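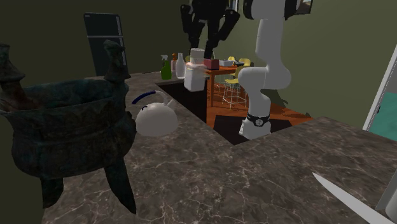 大理石の台に並ぶ、青銅の三足の器と白いやかん

レストホープ(Resthorpe)基金 助成事業 中間報告
事業名:スケンドゥマック(Skendumach)家庭料理帳の保存と公開
報告対象:事業開始から9月末まで

まず全体の状況

前回の報告では、料理帳が本当に集まるのかどうか、まだ自信のない書き方をしていました。今回はずいぶん違う報告ができます。借り受けた料理帳の撮影は前半分がすべて終わり、文字起こしも200ページを超えました。スケンドゥマックの谷あいの家々から出てくる帳面は一冊ごとに癖があって、作業部屋では毎日のように声が上がっています(先週は「ニシンの酢漬け」の次の頁が、なんの断りもなく羊毛の染め方でした!)。

計画書では料理の記述だけを対象にするつもりでしたが、これは早々に改めました。染め物、石けん、咳止め、牛の腹下しの薬まで、料理と同じ手、同じインクで続けて書かれているからです。切り分けると帳面の流れが見えなくなります。費用は増えず、目録の分類項目を足すだけで済みましたので、事後のご報告になりますがご承知おきください。

借用と返却

レセットクーム(Lesetcombe)の集会所での受付を春から続けています。当初は受付日を夕方だけにしていましたが、畑仕事のある家からは午前のほうが出やすいと言われ、午前10時からに変えました。これが大当たりで、持ち込みが目に見えて増えました。帳面と一緒に昔の菓子型や計量カップを見せに来てくださる方も多く、寸法を書き留めておくと、後で「カップに山盛り」という記述を読むときにとても助かります。

返却は撮影後すみやかに行っています。製本の弱い2冊については、開く角度を抑える台を使うため日数をいただきました。所有者の方には延長の承諾書を書いていただき、写しを事務局で保管しています。承諾書の様式は、最初のものだと公開範囲の欄が分かりにくいという声があり、「館内のみ」「ウェブも可」「名前を伏せて可」のいずれかに丸を付けるだけの形に直しました。名前を伏せてほしいという希望は、思っていたより多いです。嫁ぎ先の悪口が余白に書いてあったりするので、これはもっともだと思います。

文字起こしで分かってきたこと

いちばん面白いのは、同じ料理の名前が家によって変わっていくところです。燕麦の平焼きは谷の上手と下手で呼び名が違い、綴りも揺れます。初めは綴り間違いとして注を付けていましたが、途中から考えを変え、揺れをそのまま索引に載せることにしました。検索窓にどの綴りを入れても同じ料理にたどり着けるようになります。

分量の書き方も時代で動きます。古い帳面では「卵ほどのバター」「手のひらの塩」が当たり前で、ポンドとオンスは砂糖や干しぶどうのような買った品にだけ現れます。買い物の帳面と台所の帳面がここでつながるわけで、当時の暮らし向きがこんなところから見えるのかと、読んでいて本当に楽しくなりました。火加減の書き方はさらに手強く、「パン焼きの後の窯」という一言だけのことが多いです。窯の冷め方を知っている人が読む前提で書かれているのですね。ここは年配の方への聞き取りで補います。

読みにくい箇所は二人で別々に読み、食い違ったら保留の印を付けて先へ進む決まりにしています。止まって悩まないので進みが速くなりましたし、別の帳面を読んでいるうちに答えが見つかることもあります。長く「鴨」と読んでいた語が「生地」だったと判明した日は、みんなで大笑いでした。たしかに、鴨を一晩布で包んで膨らませるのは無理があります。

試作の会

料理帳を読むだけでは腑に落ちないことが多く、月に一度、帳面の手順どおりに作る会を開いています。夏の会では蜂蜜入りの黒パン、大麦のスープ、凝乳の菓子を取り上げました。黒パンは初回が石のように硬く、発酵の一行を読み飛ばしていたことに後で気づきました。二回目はよく膨らみ、皮の香ばしさといったらありませんでした。失敗の記録も料理ごとの頁に残しています。

飲み物では、乾かした菩提樹の花とすぐりの葉を煎じるものが人気です。帳面には「色が出るまで」としかなく、蒸らし時間は作る人によってばらばらでした。公開用の頁には、帳面の文言をそのまま置き、その下に会で試した時間を分けて載せます。

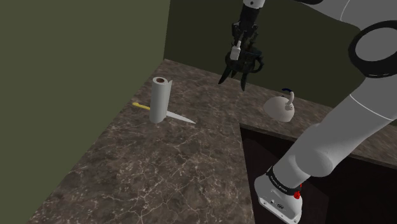 料理帳の原本は、事業が終わった後どこに置かれますか。

原本はすべて所有者の手元に戻り、事業側が保管するのは撮影データと文字起こし、それに承諾書の写しです。寄贈を希望される方には、レセットクームの資料室への手続きを個別にご案内しています。

印刷物について

選り抜きの冊子は、マコーレー(MacAulay)印刷所にお願いすることに決まりました。見積もりは1000部と2000部の両方で取り、紙質を落とさずに済む1000部を選んでいます。学校と図書館への配布分を先に取り分け、残りを集会所と試作の会でお渡しする予定です。

校正刷りの一部がもう届いていて、これが実にいい出来です。余白の書き込みを本文より薄い色で刷る案は印刷所からの提案で、試し刷りを見て即決しました。油染みの残る頁は、染みを消さずに載せます。どの料理がよく作られたか、染みの濃さが一番よく語ってくれるからです。表紙の色だけがまだ決まらず、からし色と濃い緑で意見が割れています。

予算の執行

撮影機材の借用料と集会所の使用料は計画どおりです。交通費は谷の奥まで受け取りに伺う回数が増えたため、計画より多くなりました。一方で、外部に頼むつもりだった索引作りを内部でまかなえることになり、その分を交通費に振り替えたいと考えています。振替の申請書は別便でお送りします。試作の会の材料費は参加者の実費で回っており、助成金からは支出していません。

遅れている点

聞き取りの録音の整理が遅れています。録音そのものは順調なのですが、方言の強い部分を書き起こせる人が限られていて、音声がたまっていく一方です。冬のあいだに作業の時間をまとめて取り、まず火加減と保存食に関する部分から片付けます。残りは公開の第二段に回すことになりそうです。

ウェブの公開頁も、当初の予定より遅れます。綴りの揺れを吸収する検索の仕組みに手間がかかっているためで、見た目の部分はもうできています。試験版を触った方からは、料理名だけでなく材料からも引きたいという要望がたくさん来ました。大麦、すぐり、塩漬けの魚など、主な材料に限って対応します。

次の期間の予定

10月は撮影の後半に入ります。川沿いの農家から、表紙のない分厚い帳面をお借りできる見込みで、今から待ちきれません。中に祭りの日の献立が続けて書かれていると聞いています。

11月には冊子の最終校正と、集会所での小さな展示を行います。展示では複製の頁を手に取れるようにし、読めない語に来場者が自分の読みを書き込める用紙を添えます。谷の人にしか読めない言葉がまだたくさん残っていますので、保留の印がここでかなり減るのではないかと期待しています。

展示の日程が固まりましたら、基金の皆さまにもご案内をお送りします。黒パンは当日の朝に焼きます。

スケンドゥマック家庭料理帳事業 事務局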